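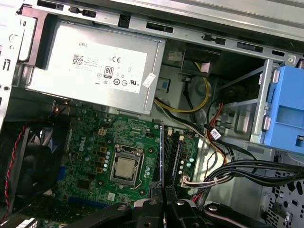
Listening to Dance Music You Didn't Grow Up With
Handout 8 – Highlife guitar bands

Instructor: Tamunoemi Effiong
Listening journals due 10/21/25

Where we left off

Last time we finished with the brass-heavy dance bands, the ones with matching jackets and a bandleader who could read music and wanted you to know it. Now the horns thin out and the guitars take over. If you missed that session, borrow notes from someone whose handwriting you trust. Mine are no use to anyone, me included.

The guitar band lineup

Expect two or three guitars, bass, a drum kit or a set of hand drums (often both), a bell or a pair of sticks, and several singers. Horns may turn up. The thing to get used to is that no single guitar is playing "the tune" while the others keep it company. Each has a short pattern, and what you hum on the bus home is usually made of bits of all of them.

Terms, as I will use them in this class:

Lead guitar – the one you notice first. Plays melodies, answers the singer, takes the long solo on side two.
Tenor guitar – a short figure, repeated, usually in the middle of the range. Students tend to miss it for the first two weeks and then can't hear anything else.
Rhythm guitar – chords, chopped short, often off the beat.
Timeline – the repeating pattern on bell or sticks. Everybody in the band can hear where they are by it. So should you, by the end of the term.

Different bands and different writers use these words differently. If you read an article in which the tenor guitar does something else, the article isn't wrong. Write down whose definition you're using and move on.

Where is beat one?

We lost 18 minutes to this question last August and I would like them back. Many of you were raised on music in which the drummer hits something large on beats two and four to reassure you. Highlife is less worried about you. The bell may avoid beat one altogether, and the bass may arrive early or sit it out.

Try this at home. Put the track on and walk around the room. Don't count. After a minute or so your feet will settle into something regular, and that is nearly always the pulse the dancers would be using. Now clap the bell pattern while you keep walking. You will fall apart. Start again with your feet.

Obaidul Wickramasinghe will run a clapping session in the small rehearsal room for anyone who wants it. He is more patient than I am, and he brings his own bell.

On length

Guitar band records from the LP years often run a whole side, with several songs joined end to end and no gap between them. This was music for parties, and at a party nobody wants to stand on one foot waiting for the needle to find the next groove. For our purposes it means that "I listened to the first three minutes" doesn't count as having listened. Not much changes in the first three minutes. Around the halfway point the singer steps back, the guitars loosen up, and the percussion starts saying what it has been thinking all along.

Praise names

Singers in many West African styles name people: patrons, friends, the host, a businessman who may or may not have paid for the new amplifiers. You don't need the language to hear it happen. Listen for a spot where the melody flattens out toward speech and the backing singers stop answering. Mark the time in your journal. We'll look at translations afterward, and at least one person will be disappointed to learn that the most moving passage on the record concerns a man's car dealership.

Listening journal

Choose one side-long track from the course list. Listen to it two times all the way through, on different days, doing nothing else the first time and anything you like the second (dishes are good). Then write one page covering:

The pulse, and how you found it
What the tenor guitar plays, in notation, letters, or a drawing I can follow
Two moments when the texture changes, with times
Anything that bored you, and whether it still did on the second listen

Please don't tell me the music is "infectious" or "sun-drenched." I have 257 journals in a cabinet and most of them are sun-drenched already.

Next: handout 9, talking drums and what they are saying. Bring headphones.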